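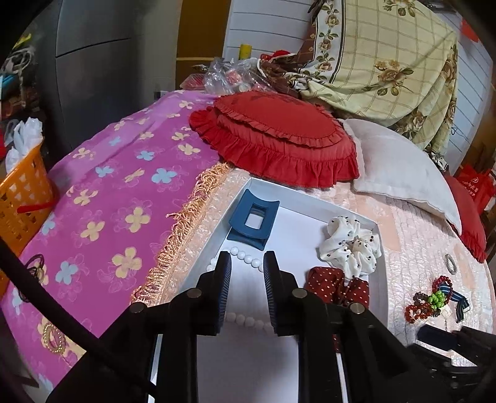 Caja blanca sobre la colcha: pinza azul oscuro, tira de cuentas blancas, coletero de puntitos y accesorio rojo de lunares. Las pulseras, fuera.

Cuaderno de taller, septiembre, 17:40
Clasificación de accesorios de pelo y bisutería

¡Por fin toca lo pequeño! Llevaba semanas con ganas de llegar a esta parte, después de tanta caja de telas y tanto cordón enredado. Trabajamos sobre la cama, con la colcha clara debajo, y me gusta mucho más que la mesa: las cuentas no ruedan, se quedan quietas en el relieve del acolchado, y un aro plateado como el pequeño se ve enseguida. Para lo oscuro va de maravilla. Para lo blanco, bastante menos (ver más abajo).

El criterio de salida era el de la hoja Charvát, o sea, separar por material: tela, plástico, metal, cuentas. Sobre el papel queda precioso. Con las cosas delante empieza a hacer aguas muy pronto. ¿Dónde va una pulsera de cuentas que tiene una cinta enhebrada? ¿Y un aro de pelo con cuentas doradas? Según la hoja, el aro dorado se iría con los collares, y quien busque algo para recogerse el pelo no lo va a encontrar nunca. Propongo ordenar por uso y dejar el material como segunda división:

– pelo: pinzas, coleteros, gomas, aros
– cuello
– muñeca
– anillos y aros sueltos de metal

Con eso, la goma negra y el aro dorado que están sobre la manta de flores entran con los coleteros, y la caja blanca deja de ser un cajón de sastre. Me parece tan evidente ahora que me da rabia no haberlo apuntado en la primera sesión.

Caja blanca
Lo bueno: el fondo liso hace que la pinza azul oscuro y el accesorio rojo de lunares salten a la vista. Lo malo: las cuentas blancas. Sobre blanco se pierden, y el coletero claro de puntitos negros se salva solo por los puntitos. Probar un forro gris o azul medio. Queda fieltro del proyecto Danar, hay que mirar si llega para el fondo entero o si toca hacerlo en 2 piezas con la junta al centro. Si hay junta, que quede hacia la pared de atrás y bien planchada, que las cuentas menudas se meten por cualquier rendija.

Collar de cuentas
Tumbado en lazo a través de la caja se engancha con todo. Un collar así pide su propio sitio: o un canalito largo pegado a una pared, o colgado. Me inclino por el canalito, porque colgado se acaba cayendo cada vez que alguien mueve la caja. Apunte para quien siga: levantarlo siempre por el centro y dejar que las dos caídas se desenreden solas antes de posarlo. Tirar de una punta es buscarse un disgusto.

Pulseras
¡Mi parte favorita! Qué combinación, el rojo con el marrón oscuro y ese verde vivo, y encima la cinta de rayas azules y blancas pasando por medio. Están hechas un nudo considerable. Tentación: cortar la cinta y acabar antes. No. La cinta se saca entera, despacito, siguiéndola desde un cabo, y si hace falta se plancha con un paño encima. Quiero usarla luego para atar el juego completo, que queda precioso.

Orden que voy a probar:
1. Extender el montón sobre la colcha sin levantarlo.
2. Localizar los dos cabos de la cinta.
3. Aflojar las pulseras hacia fuera, nunca hacia arriba.
4. Sacar la cinta.
5. Revisar el hilo de cada pulsera con la lupa. La que tenga el elástico cansado, al bote de reensartar.

Para reensartar hay un carrete de 100 metros de elástico transparente sin estrenar en el armario de Ernov. Doble nudo, gota de pegamento y a reposar toda la noche. Con el último lote usamos el fino y se notaba blando, así que esta vez el grueso aunque cueste más pasar la aguja.

Coleteros
Los de tela los doblaría en ocho y los pondría de pie, uno junto a otro, como los pañuelos. Planos ocupan muchísimo y se tapan entre ellos: hasta el accesorio rojo de lunares acaba medio escondido, y es una pena con lo alegre que es. De pie se ve el estampado de todos de un vistazo.

Pinza
La de ventana rectangular en el centro me tiene encantado. Ese hueco sirve para pasar una varilla y colgar varias en fila. Si alguna pinza trae rebaba en los dientes, lija de grano 800 con agua y un par de pasadas suaves. Con la 400 quedaban rayadas y no hubo manera de arreglarlas.

Bolsas
El cesto naranja del asa roja sigue cargado de bolsas blancas. Decidir de una vez si se usan para separar lotes o se llevan al armario. Mi voto: armario. Meter bisutería en bolsa blanda es volver a empezar con los nudos.

Pendiente
– Recortar el fieltro y probarlo con las cuentas blancas encima.
– Hacer 3 separadores de cartón para la caja, altos hasta el borde.
– Buscar un platito con reborde para los aros de metal.
– Preguntar en Russka si les queda varilla del mismo grosor que la otra vez.
– Rehacer la hoja de criterios con la división por uso y pegarla en la tapa del armario.

18:25. Añado: la colcha tiene un fleco color melocotón que se engancha con los cierres. Trabajar siempre hacia el centro y dejar el borde libre. Mañana sigo con las pulseras, ¡qué ganas!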